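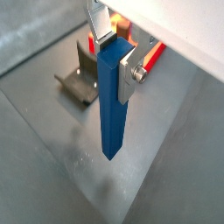
Stage & Field Forum > Festival Production > Power, Timing and Programming
Thread: Latency budget for live folk ensemble plus electronics, outdoor stage

stemwinder
Posts: 121

I'm looking after stage systems for a small festival at Karkley in February. One of the main sets is a collaboration: a percussion and voice group of seven players, all acoustic, with two electronic musicians running a hardware sequencer and a laptop. The group is led by Gönül Dönmez, who plays frame drum and also arranges. The electronic pair perform as Aravena.

The problem is tempo. The drummers do not play to a click and will not be asked to. Their tempo moves by several bpm over a long piece and the movement is deliberate. The electronics have to follow.

Current plan is a contact mic on the lead frame drum, into an onset detector on the laptop, which generates MIDI clock for the sequencer. In the rehearsal room it holds together at moderate tempo and falls apart when the drummers go into the faster 6/8 section. The detector picks up the ornaments and doubles the clock.

Questions:
1. Is anyone doing tempo following reliably from hand drums?
2. What round trip do you allow between the drum and the PA before the players complain?
3. Wedges or in-ears for the percussionists?

Audience capacity is 300, so the PA is modest. Covered stage, open sides.

lowpassfield
Posts: 325

Answering in reverse.

3. Wedges. Hand drummers who normally sit in a semicircle take their time from each other's hands and from the air. Sealed in-ears remove both. If you must use in-ears, use one side only, and expect them to come out by the second number.

2. It depends what you mean by round trip. The drum's own sound reaches the player at once regardless. What matters is how late the electronics sound relative to the drum at the player's position. Under 10 ms is inaudible as an error to most players. By 20 ms the good ones start pulling back to meet it, the follower then sees a slower tempo, and the whole set drags. Work out the acoustic path too. Sound takes nearly three milliseconds per metre, so a side fill four metres away has spent your budget before the converter has done anything.

1. Don't do it. Have a person tap.

stemwinder
Posts: 121

Tap as in a footswitch? Who taps?

lowpassfield
Posts: 325

One of the electronic players. Tap tempo on a pad, averaged over four taps, with a separate button for resync on the downbeat. A human ignores ornaments without being told to. I have run it this way on two tours with a bell and shaker group and the only failures were somebody losing count.

ketteringpatch
Posts: 40

I disagree with the blanket "don't". Onset detection on the lead drum is the wrong source, but the principle is sound. The lead drum is the one that improvises. Put the pickup on whichever instrument keeps the timeline. In most of these traditions something does: a bell, a pair of sticks, a shaker, a low drum on the main beats. Its pattern hardly changes, the transients are short, and you can gate it hard.

Then do not derive clock from every hit. Give the follower the known pattern and let it match against that. It should only be estimating two things, which are the period and the phase. Restrict the period to a window of plus or minus eight per cent of the current value and the doubling fault cannot occur.

lowpassfield
Posts: 325

It cannot double. It can still lock to the wrong part of the pattern, which in 6/8 against 3/4 sounds worse than doubling because it is nearly plausible. The audience may not mind. The drummers will.

ketteringpatch
Posts: 40

Agreed, phase is the weak point. That is why you keep the resync button. I am arguing for pattern following with manual phase, as against manual everything. Tapping occupies a hand for the whole set, and in a duo that is a quarter of the available hands.

Adel_FOH
Posts: 325

Front of house view, for what it is worth. Before choosing either method, look at what the sequencer is playing. If it is pads, drones and long filtered textures, a sync error of 30 ms is of no consequence. If it is a kick drum on every beat doubling a low acoustic drum, then 8 ms is already a flam and you will hear it through the subs. I would ask the electronic act to take the four-to-the-floor out of any section where the tempo is moving and bring it back when the drummers have settled.

That is an arranging decision, so it goes to Gönül Dönmez and the duo together, well before the production meeting.

stemwinder
Posts: 121

Thanks. Replies in order.

There is a timeline instrument: a pair of hardwood sticks played on the shell of the low drum. I had not considered it as a source because it is quiet. A contact mic on the shell should pick it up, though it will also pick up the drum.

The sequencer part is mixed. Two of the five pieces have a kick throughout. The other three are as Adel_FOH describes and I am no longer worried about those.

Measured the chain this afternoon. Contact mic to clock out is 11 ms. The sequencer adds 3 ms on top. Console and system processing add another 4 ms. So 18 ms before any distance.

lowpassfield
Posts: 325

Note that with any proper follower, tapped or detected, the 18 ms is not directly a sync error. The clock is predictive. It estimates where the next beat will fall and the fixed delay can be subtracted. Set a negative offset of 18 ms and measure again. What remains is the prediction error, and that grows with the rate of tempo change.

Your 11 ms looks like a buffer of 256 samples in and out. Halve it if the laptop will stand it.

stemwinder
Posts: 121

Buffer was 256, yes. At 128 it runs but I get dropouts when the second synth patch loads. Will ask them to preload.

ketteringpatch
Posts: 40

On the sticks and shell pickup: high-pass at 2 kHz or above. The skin fundamental and most of its overtones sit well below that, and the stick attack does not. Fix the pickup as far from the lower head as the shell allows. Use wax or proper double-sided pads. Gaffer tape over the top of the disc damps it unevenly and comes loose when the drum warms up under lights.

Also check what happens on silence. Many followers free-run at the last tempo when there is no input, and that is correct. Some fall back to a default, often 120, which is memorable if it happens during a vocal section.

marrowtape
Posts: 40

Has anybody asked whether the set needs sync at all? I have seen several of these collaborations, and the strong ones had the electronics played by hand. Samples on pads, effects fed from the drum mics, filter moves. The ones with locked sequences mostly sounded like a folk group playing over a backing track.

Adel_FOH
Posts: 325

I have some sympathy, but the act has been booked with the material it has. Stage systems should not be rewriting the set.

marrowtape
Posts: 40

You suggested removing the kick drum three posts into the thread.

Adel_FOH
Posts: 325

In two sections, for a stated technical reason, by asking them. I stand by it.

lowpassfield
Posts: 325

Moving on. Stemwinder, what are you recording this to? If there is a multitrack, capture the clock as an audio pulse on a spare channel. It makes the fault obvious afterwards. Otherwise you will have seven people with seven accounts of which bar it went wrong in.

stemwinder
Posts: 121

Multitrack is going through Stemis, which the festival already has for the archive. There are spare channels. I will put the clock on one and the shell pickup, pre-filter, on another -- that way I can run the detector again offline with different settings.

stemwinder
Posts: 121

Update after a further rehearsal.

Shell pickup with a 2.2 kHz high-pass into the pattern follower, period window set to eight per cent, offset at minus 14 ms with the smaller buffer. The two kick pieces held throughout, including the 6/8 section. Phase slipped once, at a stop of four bars where the sticks also drop out. Corrected on the resync button within a bar.

Wedges only. One pair at the front of the semicircle, sequencer feed low, no acoustic drums in them. Gönül Dönmez asked for the feed to come down a further 3 dB and then said it was fine.

The duo have kept tapping available as a fallback on a pad. They tried a full run with it and preferred the follower, as ketteringpatch expected, because of the hands.

lowpassfield
Posts: 325

Fair enough. I would still rehearse the fallback in the dark, with the follower unplugged without warning. And label the resync button with something raised. A blob of silicone will do.

ketteringpatch
Posts: 40

For the four-bar stop, tell the follower to hold phase as well as tempo when input drops below threshold. It is normally a separate setting. Ours was buried under "input" instead of "clock".

stemwinder
Posts: 121

Found it, same place. It was set to release after two bars. Now set to eight.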